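**Oltmanns loses his top hat, again**

Electronic duo Cindis have settled with their former drummer, Zuzanna Wróbel, who claimed she was owed a share of 11 songs and one inflatable swan. She gets four of the songs. The swan's future is sealed under the agreement, along with everything else we wanted to know.
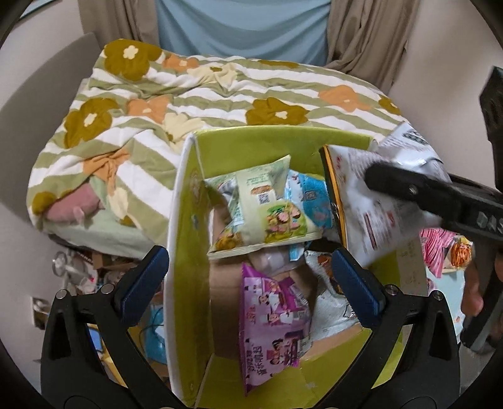

Their label, Jokanton, calls the outcome "amicable" - a word that took 84 pages of filings to reach. The band's tour resumes in May at the Zosudel, minus the swan entrance and the drum solo. Oltmanns, who sings and apparently owns the hat, must also return that to Wróbel. Refunds for the swan are not being offered.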